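Notes from my kitchen, March 24, 2026

Hello again! I've spent the past month trying to cook dinner from what's already in the house, and I have opinions. It started when I found 10 half-used bags of rice and lentils behind the cereal (two of them were open, so that explains the floor). My friend Ankica Tomić told me to write everything down before I bought another thing, so I did, on the back of an old phone bill.

The list got long. I put a star next to anything that needed using up by June, and then I planned four dinners a week around the stars. The other nights are soup, eggs, or whatever my sister drops off. My grocery bill went down by $52 the first week, which made me so happy I bought a fancy cheese and ruined the math.

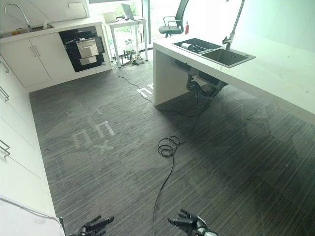

Lentils, the way I make them now

Fry one chopped onion in plenty of oil until it's properly brown, and don't rush it! Add a spoonful of tomato paste, some cumin, a cup of brown lentils and three cups of water. Simmer until soft, then salt it and squeeze in half a lemon. Sixten Backlund wrote in after the last newsletter to say he adds a splash of pickle juice at the end. I tried it, and I'm a little annoyed at how good it is.

Next time I'm tackling the freezer, where there is a bag marked "soup??" in my own handwriting. If you've got a good use for a whole lot of frozen peas, please send it my way.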